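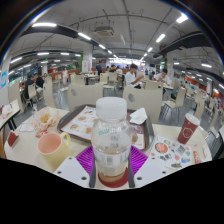

A clear plastic bottle with a white cap, over a round table.

Home | Opinion | Search | Social | Archive

Reading time: 2 minutes

Follower counts are a poor basis for a marketing budget

Small firms still report social media results by the number of followers. The figure is easy to read and it rarely falls, so it ends up at the top of the monthly sheet. I think it should be taken off the sheet altogether.

Take a shop account I looked after in Trulthorpe. It had 3,000 followers when the owners asked for a review in September. Over the review period its posts were shown to 1,086 separate accounts, counting repeat views once. Of those, 123 clicked through to the website, and nine placed an order. The budget had been set against the first number. Only the last one paid for anything.

The usual defence is that followers are a stock of future buyers. That would hold if the platforms showed each post to everyone who had asked to see it. They do not, and a follower gained in a prize draw is worth less again, as the account learns to be shown to people who like prize draws.

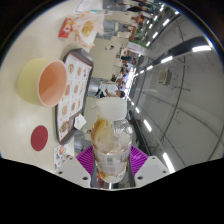 A second defence is that clicks are hard to trace. This was once fair. It is now mostly a matter of tagging links properly, and a tagged link takes up to a minute to make. Virberg, the scheduling tool we used for the shop, adds the tags by default, but the setting had been switched off and the reports were blank in that column. Irer puts the same setting under the account menu. Either will do.

There is a fair objection about firms that sell slowly. Girard fits commercial kitchens, and a buyer may read its posts for a year before ringing. Orders per month would tell it very little. Even so, it can count enquiries, and it can ask each caller where they first came across the name. Those answers are rough, but they refer to customers.

My own rule is to report reach, clicks and orders or enquiries, in that order, with the spend beside them. Followers can go in a footnote if the owner insists. If the spend cannot be set against any of the three, I would hold it back for the next quarter and put the time into the mailing list.

Print this page | E-mail this article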